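Textiles 1: Fibers and Cloth
Handout 4. Knits and wovens, shrinkage

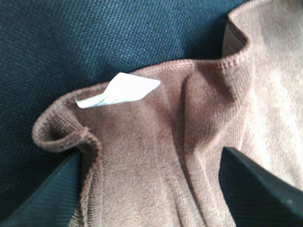
Ragnvald Wikström asked after the last class whether a knit that has grown in use should be called stretched or damaged. For this course, call it stretched if it goes back after washing and drying flat. If it stays long, write "permanent growth" on your sheet.

Knits are built from loops. A loop can change shape without the yarn itself getting longer, so most knits give in both directions, usually more across than down. Wovens are built from two sets of yarns that cross at right angles. They give very little along either set and much more on the diagonal (the bias).

Twill is a weave in which each crossing steps over by one yarn, which makes the slanted ribs. Plain weave has no such step.

Shrinkage test

Cut one square from each cloth, 300 mm on a side. Mark two points 170 mm apart lengthwise and two more crosswise. Wash, dry flat, measure again.

Shrinkage (%) = (before - after) / before x 100

Record lengthwise and crosswise results separately. Do not average them. A negative result means growth.

The Urkside samples from September were cut off grain, so leave those out of your table. Use the Chauvin set, drawer 11.

Reading: the chapter on loop structure, up to rib stitches. We will do felting next time.

Sheets are due 2020-10-20 at the start of class.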